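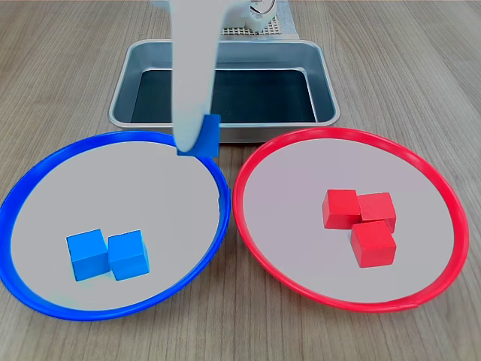 **Mirnmont Allotment Society, Watering Group**

## 4. Setting up your drip timer

Right, you've got the hose laid and the Preteck timer out of its box. I've fitted one of these on my own plot and helped with a few others, so I'll tell you how I do it (the leaflet in the box is a bit thin!).

1. Turn the tap off and pop the batteries in. Do this indoors if it's raining, as I once dropped both in a puddle.
2. Screw the timer on to the tap by hand. Please don't use pliers, the collar is only plastic and it splits.
3. Hold the left button until the clock flashes, then set the time.
4. Press the middle button for the start time. I like 6 am, but evenings are fine too.
5. Set the run time to 35 minutes. That suits beans, courgettes and most of what we grow on the lower plots.
6. Open the tap slowly and walk the line, looking for drips at the joints.

**Note:** If the screen shows E2, take the batteries out, have a cup of tea and start again from step 3. Works for me nearly every time.

**Caution:** Never leave the timer on the tap over winter. Mine cracked one January and I had to buy another – bring it in, drain it and keep it somewhere frost can't get at it.

Spare washers are in the tin on the shed shelf. If the tin's empty, or you're stuck on the filter (that's section 5), leave a note for Hok-lam Hsiao on plot 204.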